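Since May I am testing the kitchen package from Prondine, a set of ready simulated rooms for robot grasping. I pay for the small license, which gives 22 scenes and costs 645 per year. My interest is simple: I want to know if the objects are good enough to practice picking before I touch any real hardware.

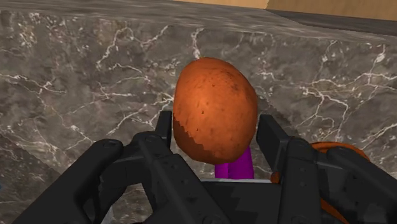
Cusura Robotics Club – Manipulation Group

The potato became my favorite test object. The skin has small dark specks and the shape is a little like an egg, so the two finger pads must close on it with care. With the default friction I needed 8 tries for one good grasp. After I lowered the closing speed, it went much better – I only changed one value in the settings file.

The marble texture is pretty, but it loads slowly on my older laptop. Support answered me in 2 days, politely, with a link to the lighter version. I also tried the Santoso kitchen before. It was cheaper, but every vegetable there felt like the same ball with another color.
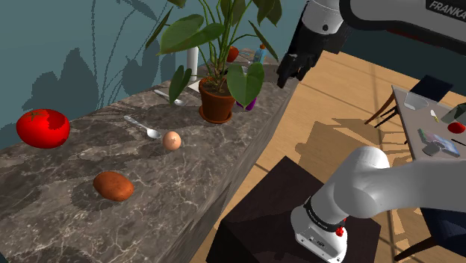

Counter with tomato, potato, egg and spoons, Franka arm on its pedestal.

The egg I have not managed yet. Next I will try it with the softer pads from Nanow, and I will write the values I used.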